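# Enseñanza por demostración (robótica)

La **enseñanza por demostración** es la manera de programar un robot sin escribirle los movimientos uno a uno: una persona hace la tarea con él, lo guía, y el robot guarda lo que pasó por sus articulaciones y sus cámaras. Llevo tiempo editando este artículo y me sigue pareciendo el tema más simpático de toda la enciclopedia, así que perdonad si me enrollo.

## Dos maneras de enseñar

En la **enseñanza cinestésica** agarras el brazo con las manos y lo llevas por donde quieres. Es muy intuitiva (¡mi sobrina la entendió enseguida!), pero tus manos salen en las cámaras, y mover dos brazos a la vez cansa una barbaridad.

En la **teleoperación** te quedas fuera de la mesa y mandas a distancia, con unos mandos, un casco o un par de brazos gemelos más pequeños. Lo que haces tú lo repite el robot – con algo de retraso, según el equipo – y la grabación queda limpia. A cambio pierdes el tacto: coger un plato por el borde sin notar cuánto aprietas requiere práctica.

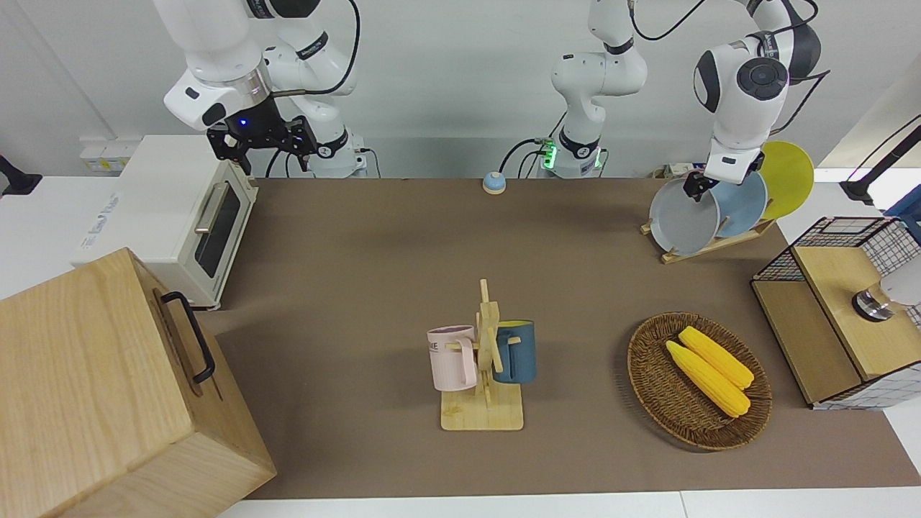
*Tiempo de lectura: 2 minutos*

Las tareas de cocina son un clásico. Un plato gris claro metido en un escurridor de madera, con otros dos detrás, obliga a acertar con la pinza en un borde fino y a no tocar los vecinos. Las tazas colgadas de un soporte piden otra cosa: entrar por el lado bueno y librar el gancho. Yo empecé por las tazas y no se lo recomiendo a nadie.

## Cuántas demostraciones hacen falta

Depende muchísimo. En el proyecto Nultuvik, donde estuve echando una mano en junio, con 200 repeticiones por tarea ya salían cosas decentes; para la tarea larga, la de vaciar el escurridor entero, se juntaron 1.000. Anitha Rai, que coordinaba las sesiones, insistía en variar la posición de los objetos entre una toma y otra, y en descartar las tomas con titubeos, porque el robot también los aprende.

## Véase también

- Aprendizaje por imitación
- Control bilateral
- Pinza robótica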